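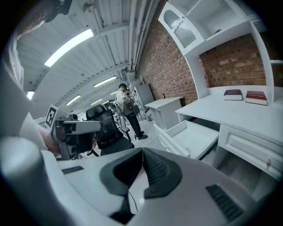
The Prurkine room, desks and chairs

Put up 16th February. Quick page, more words than pictures, sorry, rest of the gallery follows when I've been through the card.

For anyone new: Prurkine is our big ground floor room in Drirnik, the one with the brick wall. We've been shuffling it since the lease was signed and it should be settled by May. People keep asking which desks, which chairs, what goes where, so it's going on one page and I can stop answering the same email.

Black chairs first. Mesh back, separate headrest, padded arms. They came with us from the old place and they were not cheap then. Comfy for a long day. The headrest is the bit people argue over, half want it off. Leave it on please, the screws go missing and then we have a chair with a hole in it.

Desks are white, from Datemell. Order took two goes as the first lot turned up with the wrong drawers. Flat packed, all the screws in one bag, instructions with no words on them at all. Allow 50 minutes for your first one and 20 after that, once you know the back panel goes in before the top. (It does. Don't ask.)

Wall shelf, also white, open compartments. Went up on the brick after a lot of swearing about drill bits. Brick is harder than it looks and the dust gets everywhere, into the keyboards, into the tea.

More below, desk by the wall. 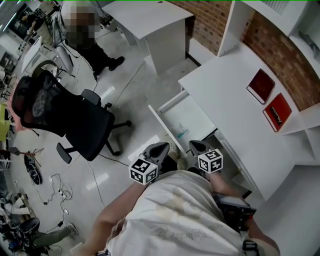
Kolev

Desk with the drawer out, brick behind, shelf up on the right. Drawer contents: one small teal and clear thing, pen or toothbrush, I can't tell at this size. If it's your toothbrush please take it home.

Two red books on the right of the desktop, the dark one back by the wall, the brighter one with the black label nearer the front. There's a shelf right there. Books on shelf was the whole idea of the shelf.

Chair in the middle of the floor is one of the black mesh ones, curved headrest, five-star base. Pointing off to the left as usual. They roll very easily on tile so push them back in when you get up, I've walked into that one more than once.

White side table behind it is a keeper. Was going to go in the skip, then it got used for parcels, then for everything. Please don't turn it into a desk.

Second white desk further back, cabinet base. Heavier than the drawer one and a pain to shift, two people minimum, lift don't drag. The white office chair near it is the odd one out and can stay where it is for now.

Far corner desk has a lot of kit on it. Someone was working there so I left it alone, but it's on the list. Anything not plugged in and not being used goes in the cupbaord.

Floor. White tile, very shiny, you get the lights bouncing straight back up at you. Looks great, shows every footprint. Mop it damp not soaking, and no polish, we tried polish in the corridor and it was like an ice rink.

Cables on the left, black ones in a heap round a white power strip. Cable trays are ordered from Datemell with the last of the budget. Until they come: coil what you can, keep it against the wall, don't run anything across where people walk.

White cabinet next to the brick wall desk, far right, you only get the side of it there. Stationery and spare drawer runners live in it. Key on the hook.

Few things I get asked

Paint the brick? No. Landlord says no and I like it red anyway. Goes well with the white, stops the place feeling like a dentist's.

More shelves? One more, same sort, same height, if the drill survives. Want it level with the first so somebody hold the other end this time.

Can I have a desk by the wall? Ask early. Those go first, it's quieter and there's somewhere to put your mug.

Spare chairs? In the store. Check the gas lift before you carry one all the way over, a couple sink as soon as you sit.

Drawers sticking? Runner's gone in one hole too low, take the drawer right out and look at both sides. Same fault on most of the first batch.

Still to photograph: the kitchen end, the coat hooks, the long table once it's been wiped down. Will add them underneath, smae page, so keep the link.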